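Limit order sat there all morning and never filled even though the price went right through it?
Posted in: Investing basics > Orders and trading

Okay, I need somebody to explain this to me like I'm brand new, because I guess I sort of am. I've been putting a little money away in a brokerage account at Skotus for a while now, mostly one boring index fund, and this spring I decided to pick up a few shares of a small company called Brellgate that I'd been reading up on. It bounces around a lot, so everybody told me to use a limit order and never a market order. Fine! I put in a buy for 66 shares at $11 even, on a Saturday, figuring it would go through first thing when the market opened again.

So the market opens, I'm sitting there with my coffee, and the chart on my phone dips to $10.97. Below my price! Then it pops back up, and by lunch it's at $11.40 and my order still says "open." Not filled, not partly filled, just open. I refreshed that thing so many times my thumb hurt.

I called Skotus and was on hold for 16 minutes (with the same flute song the whole time), and the guy said something about the ask never reaching my limit, and then something about the premarket session, and by the end I was nodding along on the phone and hadn't followed a word of it.

I do all my money stuff at the side table at home, which is a terrible idea because it's never just my laptop and me over there.

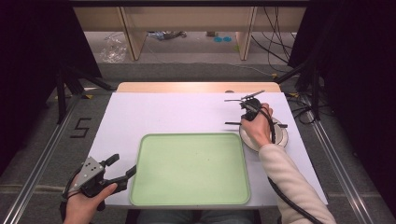

The side table, green tray and all.

Anyway, what I want to know is: did I get skipped? Did somebody else get my shares at $10.97? And if I leave the order in, is it going to do the same thing to me tomorrow? I don't want to just chase it at $11.40 out of spite, but I'm tempted.

Posted by slowcoach_investor

Re: Limit order sat there all morning

You probably didn't get skipped, and I know how annoying that sounds.

The thing that tripped me up for my whole first year is that the number on the chart is the last trade. It isn't an offer to you. At any moment there are two other prices that matter more, the bid (what buyers are offering) and the ask (what sellers want). Your buy order at $11 fills when there's a seller willing to take $11 or less and your order is next in line. On a big famous stock those two prices are a penny apart, so you never notice. On a little thing like Brellgate there can be a pretty wide gap, and the last trade can be off by itself somewhere.

Now the $10.97. My bet is that it happened before the regular open. A lot of phone charts show premarket trades by default, and unless you check the box for extended hours your order doesn't take part in any of that. It just waits for 9:30 Eastern. So the price "went through" your limit while your order was still asleep, basically. I think that's what the phone guy was getting at. Go into your chart settings and turn extended hours off, then look at the morning again. If the dip disappears, there's your answer.

If the dip is still there during regular hours, then I'd write to them (write, don't call, you want it on paper) and ask for an execution review. Give the order number and the time you saw the price. I did this once over a different stock. They sent back a little table of quotes, and it was pretty clear I'd been reading a tiny trade of 3 shares as if it was the whole market. Kind of embarrassing, but at least they were nice about it.

One more thing to look at is whether you picked "day" or "good till canceled." If it was a day order it's gone at the close and you'd have to put it in again. If it's good till canceled it just keeps sitting there, and please don't forget about it like I did and then buy something by surprise in the middle of a bad week.

As for chasing it, you picked $11 for a reason. If the reason still holds I'd leave it alone. If you'd honestly be happy owning it at $11.40, then raise the limit and be done with it, and don't look back at the chart for the rest of the day.

Posted by penny_wide

Re: Limit order sat there all morning

brokers do this all the time, switch to Ellbridge, never had one problem with fills there

Posted by tradrdude

Re: Limit order sat there all morning

Okay, update from me (the original poster). Extended hours WAS turned on in the chart! I switched it off and the lowest it shows for the whole regular session is $11.08, so I was never that close in the first place. I feel a bit silly but also so much better. Thank you, penny_wide, that was exactly the explanation I needed and the flute music did not provide it.

It was a day order too, so it would have gone away at the close anyhow. I put it back in at the same price, good till canceled this time, with a reminder on my phone for the end of the month so I don't forget it. Not switching brokers over this one, tradrdude, but thanks.

Posted by slowcoach_investor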